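手持夹爪采的数据,训出来到底能不能用?(Araya 1.4 踩坑)

版块:控制与感知 > 模仿学习
回复 14 浏览 2801

楼主 半截扳手
先说结论,我对"换个夹爪手持采一采,策略就能直接上臂"这个说法越来越不信。
任务很普通,双臂把毛巾叠成长条再放到一边。手持采了 1523 条,用 Araya 的默认流程清洗、对齐、训练。离线看动作误差漂亮得很,上真机以后右臂在接近阶段老是来回犹豫,左臂倒还行。官方文档里就一句"建议检查标定",看完等于没看。
有没有人在双臂上真正跑通过?别发宣传视频,那个我也会剪。

2楼 灰度直方图
先查时间戳。Araya 1.4 默认拿图像到达主机的时间当采集时间,不是曝光时间。左右两路夹爪编码器又各走各的缓存,队列一堵就错开了。我这边右路比左路晚 94 毫秒,改之前的表现跟你说的一模一样。

3楼 半截扳手
94 毫秒够让策略犹豫?我控制频率才 10 赫兹,也就差不到一帧。

4楼 灰度直方图
差不到一帧,但它不是固定的。固定延迟模型自己能学进去,抖动学不进去。你把夹爪开合曲线和图像里指尖的距离画在一张图上,看相位漂不漂,比盯着 loss 有用。

5楼 不吃香菜
不太同意楼上。时间同步当然要做,可现在什么问题都往时间戳上推,跟以前什么都往光照上推一个味道。楼主先说位姿怎么来的?视觉里程计还是外部定位?手持时人的腕子能拧到的角度,臂不一定能到。逆解在奇异点附近来回跳,看起来也是"犹豫"。

6楼 半截扳手
视觉惯性里程计,回环开着。逆解这块我没单独查,用的是 Inwood 的求解器,失败就返回上一个解。

7楼 不吃香菜
"失败就返回上一个解",那你日志里根本看不到失败。把这个关掉,让它报错,拿采集轨迹离线回放一遍,数数有多少条中途无解。不用训练,半小时就出结果。

8楼 老陈皮配茶
插一句,我觉得你们都默认数据本身没毛病。我们组去年清过一批外包采的,同一个任务,有的人先叠后放,有的人边叠边挪架子,混在一起训,策略在分岔的地方当然要犹豫。换扩散头也就好一点,没有论文里说得那么神。

9楼 半截扳手
关掉兜底重新回放了。1523 条里有 272 条右臂中途无解,左臂只有几条。不吃香菜说中一部分。
不过把这 272 条剔掉重训,犹豫少了,没消失。所以时间戳和操作习惯我也没法排除。
贴一下我们这边的采集台,大家看看布局有没有问题。

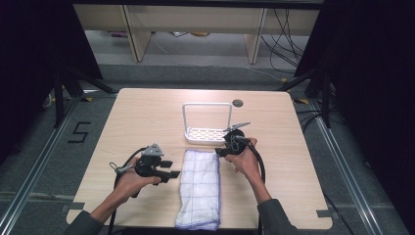
采集台:双手各持一个夹爪,毛巾叠成长条平放,后方是白色金属丝架

10楼 不吃香菜
我会先怀疑右边。这一下右手夹爪已经伸到架子旁边,抬得也比左手高,人站着做当然舒服。你臂的基座在哪?要是装在桌子侧面,右臂到这个位置肘部基本没有余量。

11楼 灰度直方图
我关心的是另一件事。桌面浅色木纹,毛巾白底带细蓝紫格子,架子也是白的,地毯一片灰,两边黑帘子。里程计在这里面能抓到多少稳定特征?毛巾上的格线倒是有纹理,可毛巾是会动的,特征点跟着布跑,位姿就被带偏了。你把每帧内点数和重投影误差拉出来看看。
另外两根黑线都顺着往桌边走,右边那根贴着小臂。线拽着夹爪的时候人会下意识补力,这种动作臂上复现不了。

12楼 老陈皮配茶
线那条我持保留意见,有线采集用的人多了,没见谁因为一根线训不出来。纹理我同意。桌角贴了胶带,地上还有个黑胶带的"5",看着是有位置规范的,那么物体初始位置有没有随机化?每条都从同一个地方开始,离线误差漂亮一点都不稀奇,模型把位置背下来了。

13楼 半截扳手
一条条回。
基座在侧面,楼上猜对了,肘部余量我晚上拿 Inwood 的可达性工具扫一遍。
初始位置有随机,幅度不大,承认偏保守。
内点数看了一部分,毛巾被提起来那一段确实往下掉,掉得很难看。但掉得最厉害的那几条,右臂回放反而有解,所以这两件事可能是各犯各的。
时间戳那边我给 Araya 提了 issue,维护者回"用户侧应自行同步"。那你默认开那个对齐模块干什么?

14楼 路过的编码器
试试 Droduvgate 吧,自带可达性过滤,采的时候手伸过界就会响,省得事后剔。

15楼 不吃香菜
用过。它那个过滤只看位置不看姿态,腕子拧成麻花照样放行,响不响跟能不能解是两码事。而且配置文件里基座默认在正前方,楼主这种侧装的得自己改变换矩阵,文档里还把左右写反了。

16楼 路过的编码器
姿态检查新版有了,要手动开。左右写反那个我也中过招。

17楼 半截扳手
先不换工具,换了变量更多。接下来的顺序:把里程计的特征提取遮掉毛巾区域重跑位姿,再改用曝光时间对齐,最后才重训。每步只动一处,都用同一批轨迹回放比。
周一之前能跑完前两步,有数就贴。没数就是集群又排队了。

18楼 灰度直方图
遮毛巾的时候记得把手和夹爪一起遮,那两块也一直在动。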